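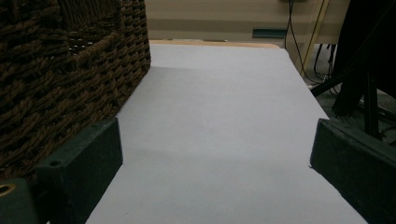 Dark brown woven basket, lower corner and side wall, on a white surface.

23 Feb 2023
Workshop notebook, Bondwood Craft Workshop
Subject: Willow soaking and mellowing, second series

Purpose of entry. To record the condition of the willow taken from the long trough this morning, the results of the bending checks, and the changes to be made before the next batch is put in. The first series was written up in November and should be read alongside this one. The numbering of bundles continues from that series.

Material. Brown willow, bark on, from the Drunach beds. All rods were cut last winter and dried standing in the north store. The bundles were sorted by length before soaking. The shorter grade was clean and even. The longer grade had a fair amount of side branching, and the butts were thicker than those supplied by Nutsugah the year before. Several rods showed old insect damage near the tip and were set aside for garden work. The waste was higher than the workshop would normally accept, and the supplier has been informed in writing.

Soaking. The shorter grade was in the trough for 5 days and the longer grade for 10. Water was taken from the rain tank and not heated. The trough was covered with the usual boards and weighted with brick. On two mornings there was a thin skin of ice at the drain end, where the cover does not meet the wall. Bundles at that end came out noticeably stiffer than those in the middle. The November entry reports the same thing, and the gap was to have been closed at that time. It has not been closed.

The water had turned dark by the fourth day and had a sour smell by the eighth. It was changed once. Staff are reminded that the spent water goes to the gravel bed and not to the yard drain. Tannin staining on the concrete by the door is from the last occasion this was overlooked.

Mellowing. After soaking, the bundles were wrapped in damp sacking and left overnight in the lean-to. The sacking on the longer grade had slipped by morning and the tips were dry for a hand's length. These were put back in the trough for an hour and recovered well enough for siding, though the workshop would not use them for borders.

Bending checks. The check used is the one in the workshop manual: the rod is wrapped around the turning post at the butt, the middle and the tip, and the bark is examined for splitting. Rods are taken from the outside and the center of each bundle.

Shorter grade, center: passed at all points. Bark held, no kinks.
Shorter grade, outside: passed at middle and tip. Slight cracking at the butt on a few rods.
Longer grade, center: passed at middle and tip. Butts stiff and not fit for corner work.
Longer grade, outside: mixed. Drain-end bundles failed at the butt throughout.

The longer grade requires more time than the manual allows at this water temperature. The table in the manual was drawn up for summer use and gives no winter figures. A winter column is to be added once a third series has been completed.

Trial weaving. A base and a short run of siding were worked in each grade. The shorter grade packed down tightly and took a three-rod wale without complaint. The longer grade was worked as a diagonal twill over stakes of the same material. The twill lay flat on the long sides and opened up at the corners, leaving gaps that could not be closed with the rapping iron. It is thought that the weavers were too stout for the stakes. A repeat with the thinner rods from the same bundle gave a better corner but used a good deal more material for the same height.

A handle opening was formed in one side of the second trial piece and bound with a plaited edge. The plait was worked with rods that had been out of the sacking since morning, and two of these snapped at the turn. The remainder was completed after the rods had been sprayed. It is recommended that plaiting rods be kept apart in their own wrap and drawn one at a time.

Stock. After sorting, over 800 rods of the shorter grade remain in the north store, sufficient for the Wultent order and for the spring classes. The longer grade is low. A further delivery from Drunach is expected, but no date has been confirmed. No rods from the longer grade are to be issued for classes until it has arrived.

Tools. The bodkin with the cracked handle has been removed from the bench. The small shears need sharpening. The turning post has worked loose in its socket and gave a false reading on the first set of checks; those checks were discarded and repeated after the wedge was replaced.

Actions before the third series.
Close the gap between the trough cover and the wall at the drain end.
Take the water temperature morning and evening and enter it on the trough sheet.
Turn the bundles end for end at the midpoint of the soak.
Tie the sacking at both ends and in the middle.
Extend the soak for the longer grade by 2 days and check the butts before lifting.

Trial pieces are on the upper shelf, labeled by bundle, and should be left there to dry. Shrinkage to be measured when the weave has settled.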